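Skarnia Building, Second Floor Kitchen and Prep Room
Periodic Safety Inspection - November 2023
Inspected by: Nisha Tyagi
Reviewed by: Ekow Laryea

Key: P = pass, A = action needed, N/A = not fitted

1. Electrical
1.1 Outlets near sink GFCI protected, test button trips: P
1.2 Cords free of cuts and scorch marks: A
Comment: Kettle cord is worn at the plug end. Tagged out. Replace the kettle, do not tape the cord.
1.3 Panel access clear: P
1.4 Combined load on counter circuit: A
Comment: Kettle and toaster oven share one circuit, 2180 watts together. Breaker tripped in October. Move the toaster oven to the outlet by the door.

2. Fire
2.1 Extinguisher charged, pin and seal in place: P
2.2 Extinguisher mounting height: P
Comment: Handle at 42 inches.
2.3 Smoke detector test: P
2.4 Exit route clear: A
Comment: Drotero delivery boxes stacked in the corridor again - same finding as last time. Boxes go to the storeroom on arrival.

3. Floors and access
3.1 Floor level, no loose tile: P
3.2 Mat at sink lies flat: A
Comment: Corner curls. Trim or replace.
3.3 Lighting over work areas: P

4. Food and surfaces
4.1 Refrigerator at or below 40 F: P
4.2 Raw produce kept apart from cooked food: P
4.3 Cleaning products labeled and stored below food level: A
Comment: One spray bottle of Trunosex had no label. Relabeled during the visit. Refills must be labeled at the time of filling.
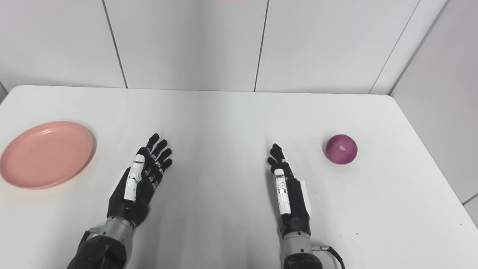
4.4 Knives stored in block or rack: A
Comment: Two found in the drawer with the serving spoons. Rack has free slots.
4.5 Trash can lid closes fully: P

5. First aid
5.1 Kit stocked to list: A
Comment: Burn gel out of date. Reorder from Kanaujia with the next supply request.
5.2 Eyewash station: N/A
5.3 Emergency numbers posted: P

Follow-up
Items 1.2 and 2.4 to be closed first. The kettle stays out of service until replaced. Remaining items to be closed before the next inspection - send confirmation to E. Laryea.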